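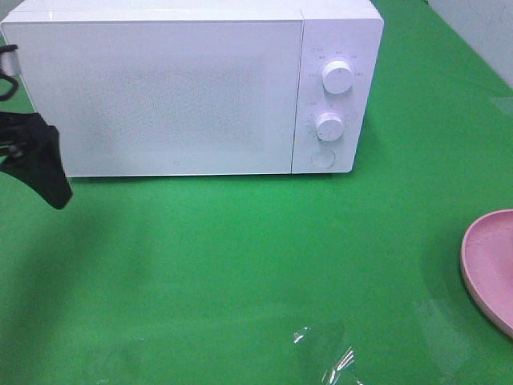

How long does it take to build a robot arm in a shared workshop? Longer than you planned and mostly in the evenings, if Oana Surdu's experience is anything to go by.

Surdu rents a bench at Vellach, a members' workshop in an old dye works where the heating comes on at four and the good drill press is always spoken for. She started her arm in December, with a box of secondhand motors and a notion that it ought to be able to help in a kitchen – nothing grand, just the small chores that are hard on sore wrists. Her mother has sore wrists, and so, after years of sewing, does she.

The arm is called Joseph, after an uncle who could fix anything but took his time over it. It has been through two shoulders and 62 printed parts, a good many of which now live in a coffee can under the bench. (She can't quite bring herself to throw them out!)

Kitchen things make stern teachers, she has found. A white microwave on a bright green tabletop sounds simple enough, but a plain door gives an arm very little to aim for, and round knobs want a gentler touch than a push button does. Clear plastic wrap is worse, all glints and creases – “I can hardly see it myself,” she says, pouring the tea.

She is rewriting the wrist code this month, and after that she wants to quiet the elbow, which squeaks.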